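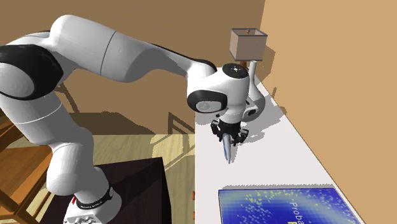 Zirstead Simulation Gallery

We are building a set of simulated pick-and-place runs to train the Roltance grasping model. Demetrio Barroso set up the rooms and Bonifacio Figueroa drives the arm. The set stands at 218 runs, of which 140 have been checked and labelled.

Pale blue object, long white table. The grip is held point down, just above the surface. Lamp and book stay on the table as clutter.

Each run is saved with the joint positions and the gripper state. Lighting and wall colour change every 18 runs – the furniture stays the same.

Failed grasps are kept and labelled as failures. We have 3 more rooms to add in October.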